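Keeping the Sink Cell Honest: A Month of Upkeep at Banmont

The two-armed robot at the kitchen sink has become the most visited machine in the Banmont building, and this month Radoslava Hudec finally got what she has been asking for since winter, a proper upkeep routine written down on paper. It fits on two pages! The Grolen newsletter asked her to walk us through it, and she was kind enough to let us hang around for a whole maintenance day.

Her first stop is always the right arm, which does most of the holding. She puts a light object in the gripper, brings the arm over the right-hand basin and checks that the joints settle without any hunting back and forth. If the arm hunts, everything else waits.
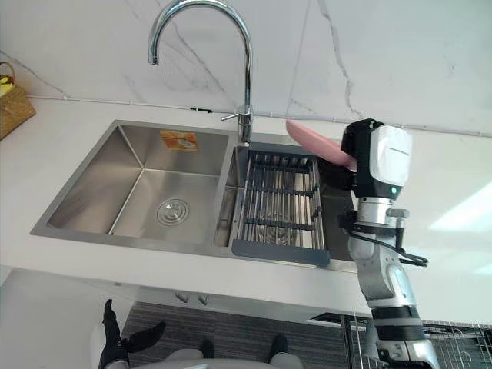
The right arm over the dish rack with a pink item in the gripper.

The next step is cables. A loop at the wrist has to be long enough for the joint to turn freely and short enough that it never snags on the faucet, and getting that right took a surprising amount of fiddling (the first loop was far too generous). Radoslava runs the wrist to both ends of its travel, looks at the loop each time, and marks the clamp with a paint pen so that anybody can see if it has crept. She also wipes down the gripper housing and every joint band with a barely damp cloth, and lets the arm stand for a while before going on.

After that comes the reach check. The rack, the basket and the faucet all have set places, and the arm has to get to the rack at a low angle without brushing the spout.
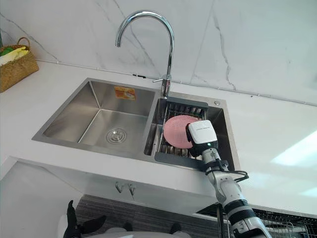 Reach check with the pink pad at the right-hand basin.

Bořivoj Kollár wrote the little program behind this part, and it's a beauty. It moves through 44 positions, slows down near the counter, and logs the load on each joint. The log from this round ran to 337 lines, and he read every one of them with a cup of tea and obvious pleasure. One wrist joint was pulling slightly more than it did last time, so it goes on the watch list until June.

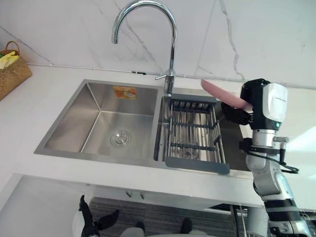

Grip force is the setting that gets changed most often, and it's where new people on the team learn the fastest. Too little and the object swivels when the arm speeds up, too much and the finger pads wear out early. Radoslava starts low and steps up until a gentle tug no longer shifts the piece. Something long and flat like the pink piece makes a good test, because it's held by one end with the rest sticking out past the fingers, and any slip is easy to spot at the far tip. The final value goes in the log, along with the initials of whoever did the tugging.

The last hour belongs to the fingers. They come in for a close look at the table, where scuffs and dust show up much better than they do from standing height. Light marks are fine. A nick you can catch with a fingernail means a new pad, and the cell has gone through fewer of those since the force setting came down. Dust gets brushed off before anything is wiped, and the seams get a dry swab. 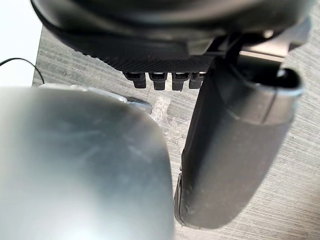
Floarea Ene wrote in after reading a draft of this item to say that her group at Plineck swaps finger pads every 105 hours no matter how they look, and she thinks we're leaving it too long. She'd like the inspection kept, but with a fixed limit on top of it. Radoslava likes the idea and is trying it on the right arm first.

Copies of the two-page routine are in the tray outside room 538. Pencil your changes straight onto the sheet and Radoslava will collect them at the end of the week.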